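Subject: Re: [handheld-grippers] Pad material and finger length for dishes?
Date: 18 July 2025

Hello all,

I reply to the question from the Cheetham list member, which I quote so that the thread stays readable.

> We have the Ziven hand-held gripper with the short fingers and the
> smooth silicone pads. It is fine with boxes and small bottles, but
> we have a lot of trouble with dishes. With a bowl we never know if
> it is better to take it across the whole width or only by the rim.
> Has anybody compared different pads for this? Also, does it make
> sense to change the fingers, or is it better to wait for the new
> Denden controller and solve it in force control?

We had the same trouble in January and since then we have compared two finger sets. I can share what we learned, but please take it with care. Our dishes are maybe not your dishes, and we are a small group with one table.

First the width. Our older set opens to 136 mm between the pads. This sounds like a lot, and for a cup it is a lot. For a cereal bowl it is not enough if you want to come from above and close on both outer walls. You can come down over it only when the bowl is small at the top, and most bowls are the opposite, they are widest exactly at the top. So with the older set the wide approach was only possible for two of our bowls, and for both the person had to be very exact.

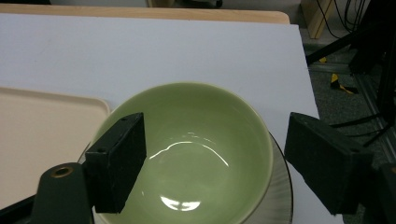 Does a larger opening help with bowls?
Only with the small ones, and you pay for it in weight, because the longer links made our tool heavier in front and the wrist of the operator gets tired sooner.

So we went to the rim grasp for all bowls. One finger goes inside, the other stays outside, and you close on the wall. The opening you need is small, so the short links are good enough. The difficulty moves to another place: now the pad touches a curved wall, inside it is concave and outside it is convex, and the material is glazed. A hard smooth pad touches the inner wall only with its two edges, and the bowl then turns around this line when you lift. I think this is the same turning which you described in your first mail to the list.

About the pads. We tried the smooth silicone, a ribbed rubber, and a rough soft pad that we cut ourselves from sheet. For each pad we did 200 lifts, with the same bowls and the same two operators. The smooth silicone was the best on day one and became worse when dust collected on it. If you wipe it every 10 lifts it stays good, but in a long session the operators forget. The ribbed rubber was never very good on glaze. The rough soft pad was not the strongest in any single test, but it stayed the same from the first lift to the last, and for us this is worth more. Its weak point is that the corners wear. We change the pads when the corner is visibly round.

Trays are a different problem. A flat tray has a raised rim but it is low, and the finger must come in at a flat angle or the tip stands on the table before the pad reaches the rim. Here the shape of the tip matters more than the pad. A squared tip is good, a rounded one slides up and over.
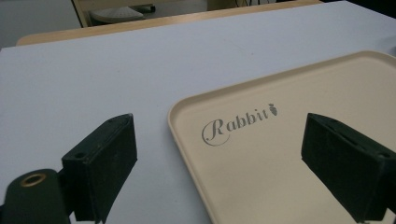

The "Rabbit" tray, with both fingers open.

For the tray we also found that you should approach at the long side and not at the corner. At the corner the two pads do not stand parallel to anything, and the tray rotates away. I write this although it is obvious, because we lost a whole morning before we accepted it.

One more point which is maybe useful: stacked dishes. When a bowl stands on a plate, the outer finger needs to stay above the plate. If you go too deep, the tip pushes on the plate and the bowl lifts at one side only. We now tell the operators to stop 12 mm below the rim of the bowl. We put a small line of paint on the practice fingers for this, and after one week they did not need the line.
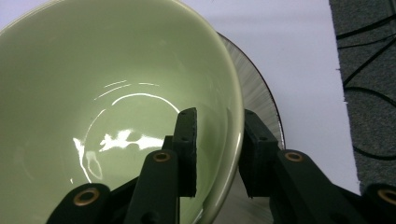

Hesthorpe Manipulation Group — Gripper Testing

About the controller: I would not wait. We had the Denden controller on loan and the force control is nice, but it cannot repair a pad that touches only at two edges. Change the pads first, it costs almost nothing. If you still have the turning after that, then it makes sense to look at the force.

What I cannot answer is how all this behaves with thin glass, we have not tried it. If somebody on the list has data for glass or for enamel, I would be glad to read it. I can also send the drawing for the pads with the hole pattern, please write to me off the list and say which fingers you have, because the holes of the short and the long set are not at the same place.

Best regards from Hesthorpe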